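**Folding jeans: thirds or roll?**

**radymyr_t**
Moved to a flat in Wiltdale with one drawer, internal height 39 cm. Five pairs of denim have to fit beside the sweaters. Currently I fold leg over leg, then in thirds from the cuff. The stack leans toward the hem side because the double-stitched cuffs are thicker than the rest of the leg. Is rolling better?

**kenta.y**
Fold. Rolled denim relaxes within a day and takes more width. Start at the waistband and finish with the cuffs inside.

**Abla Atallah**
Disagree on starting at the waistband. The cuff is the only part with a straight edge you can align. I lay mine out on the bed, pick up one hem, match it to the other, then smooth toward the hip.
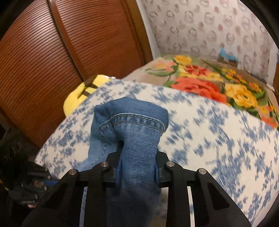

Setsuko wrote in the old Candari storage thread that matching hems twists the leg on any pair with a skewed side seam, and I think she is right. Match the inseams and let the hems land where they land.

**kenta.y**
Inseams, yes. Hems can be 2 cm off and the stack will still stand.

**radymyr_t**
Tried inseams on two pairs. Less lean, but the packet is wider at the seat.

**Abla Atallah**
Tuck the crotch point in before the first fold. I still align at the hem.

**kenta.y**
Then alternate the direction of each pair in the stack.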